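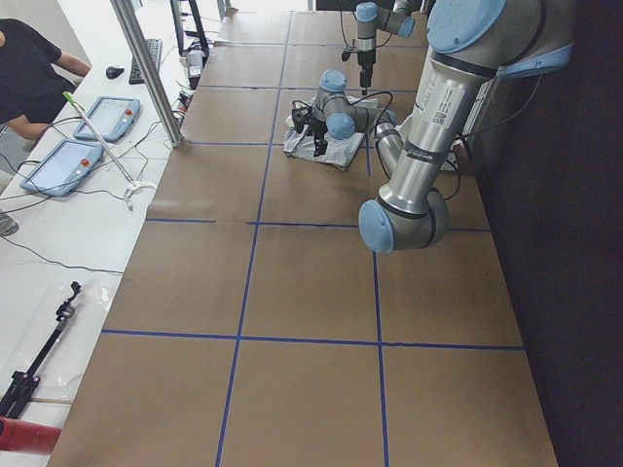 A crumpled cloth on the work table, with blue tape lines.

Community Help > Giving and small charities > Gifts with conditions

Donor gave money for one purpose and we can't use all of it. What is allowed?

posted by eveningclass_bovomora

Hello everybody. I am writing for a small registered charity in Bovomora. We give free evening classes in reading and writing for adults, twice a week. I do the papers and the letters because the others don't like it, and I learned this work by doing it, so please excuse me if I use a wrong word.

Last spring we received a gift of $1,000 from the Feyisa Family Fund. It came as a cheque with a letter. The letter says the money is "for the purchase of Zileser workbooks for learners in the evening program". We sent a thank-you letter and in this letter we repeated the same sentence, so I think we have accepted the condition in writing.

We bought 28 workbooks and it went well. Then in April the bookshop told us that the Zileser series for adults is finished and they can't order more of it. There is still money left from the gift. Our learners need other things now: dictionaries, a different series of workbooks, and also bus tickets for some who live far. The bus tickets are the most urgent in my opinion, but I understand it is a long way from the word "workbooks".

What I want to know:

Can we decide ourselves to buy a different series of workbooks, as it is almost the same thing? Or must we ask for every change?

If we ask, how should the letter look? I don't want the donor to think that we were careless with the money. They were very kind to us.

And where do I show the remaining money in the meantime? We use Irkon for the books, the simple version, and all the money is in one bank account. In Irkon I put the gift under "Donations" together with everything else. Now I am afraid this was not correct.

One more detail, maybe it matters: the person who signed the letter has left the fund. I have only a general email address and a postal address.

Thank you for reading such a long message.

maplegrants

Ask them. Always ask. I have been on both sides and the fund will say yes to the other workbooks in one line. Don't buy first and explain later.

For the bus tickets I would not try with this money, find another donor.

eveningclass_bovomora

Thank you. May I ask why not try? If they can say yes to one thing, they can say yes to the other.

maplegrants

You can try. I only mean that books for books is easy and tickets for books is a new request. Some funds have rules about what they pay for. Up to you.
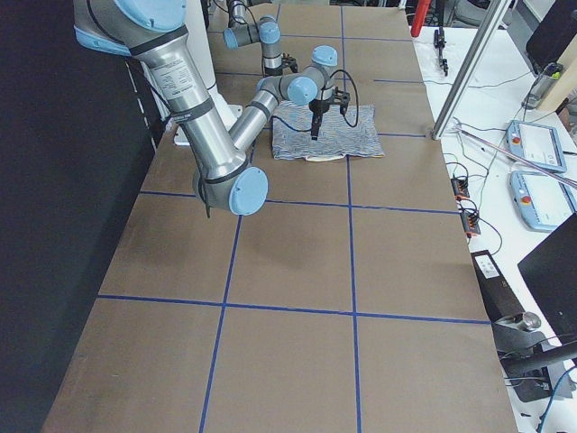

slow_ledger

I will answer in more detail, as I had nearly the same problem with a gift for music stands. I am not a lawyer. If the amount was large, or if the gift came from a will, I would tell you to pay for one hour with a lawyer who knows charities. For the rest of a $1,000 gift from a living fund I think you can manage with a good letter.

First, what you have. A gift with a written purpose, which you accepted in writing, is usually called a restricted gift. The money belongs to your charity, but it may be used only for the purpose in the letter. If the donor had written "we hope it can help with workbooks", it would be softer, and you would have more freedom. "For the purchase of" is quite clear, and they even named the series. So I would not decide alone, even for a different series of workbooks. The risk is small but the question costs you only one letter.

Read the letter again until the last line before you write anything. In many letters there is a sentence near the end, something like "or for similar needs of the program". We missed this sentence for two months in our case. Look also at the back of the page and at the cheque stub. If you find such a sentence, you can probably buy the other workbooks today and simply inform the fund.

About the letter. I would keep it to one page and send it to the fund itself and not to the person who left. Put "To the trustees" or "To the directors", depending on which word is in their own letterhead. Send it by post and by email on the same day. This is the order I used:

Say thank you, and say what was bought already. Give the number of workbooks and attach a copy of the bookshop receipt.

Say in one sentence what changed. The series is no longer available from your bookshop. If you have this in an email from the shop, attach it also.

Say how much is left, to the cent.

Make your request. Name the new series and the price, and say how many you would buy. If you wish to ask for bus tickets, put it as a second choice in a separate paragraph, so that they can say yes to the first and no to the second without a long discussion.

Ask for the answer in writing, an email is fine. Tell them that you will hold the money until you hear from them.

You don't need to apologize. A bookseller stopped selling a book, it has nothing to do with how you kept the money. I would write it in a plain way and leave out words like "unfortunately" and "we deeply regret". My first version had both and I sounded guilty of something.

If there is no reply, wait three or four weeks and write again. Then try the telephone. Keep a note of each attempt with the hour and the name of the office you reached. Silence is not a yes, even if it is tempting to read it this way.

About the books. You don't need a second bank account for this amount, in my opinion, but you do need to see the restricted money separately. I use Irkon too, the simple version. It has no real funds in it, but it has labels. Make a label "Feyisa - workbooks" and put it on the original gift and on each purchase you paid from it. Then you run the report by label, and the balance is what you still hold. You can add the label to old entries, you don't need to delete them. If your year is already closed, write a short note for the person who looks at your accounts and keep it with the donor's letter. Don't change a closed year by yourself.

Also check that the bank balance never went below the restricted balance. If it did, for example in summer when the rent was paid and nothing came in, it means that you borrowed from the restricted gift without knowing. It happens to many small charities. Write it down, and be more careful with the timing next year.

eveningclass_bovomora

This is so helpful. I read the letter again and there is no sentence about similar needs, I looked at the back also. But I found that their letterhead says "Directors", so I know now how to begin.

I made the label in Irkon on Tuesday evening and the balance was higher than I believed, because I had paid 10 of the workbooks from our general money by mistake. Should I correct this?

slow_ledger

If it is the same financial year, yes, put the label on these too. They were bought for the purpose, so it is a fair use of the gift. But then use the corrected amount in your letter, and make sure the receipts add up to it. If someone else gave you money for those 10, leave it as it is.

thirty_mile_creek

Agree with the long post mostly. Two things from me.

For your next thank-you letter, don't copy the donor's condition word for word if it is very narrow. Telephone them before you deposit the cheque and ask if they would accept "learning materials for the evening program". We now have a small paragraph on our donation form: if the purpose can't be fulfilled, we will use the gift for the closest need. Since we put it there we had no such problem, but it works only for gifts that come with this form.

And for the bus tickets, ask the local transit office before you ask any donor. Ours sells a book of tickets to charities for 80 percent of the normal price. You must fill in a form each year and they are slow with it. I don't know how it is in your area.

eveningclass_bovomora

I did not think of the transit office, I will go there. The letter to the fund goes in the post tomorrow, with the workbooks as the first choice and the bus tickets in their own paragraph. I will write here when they reply.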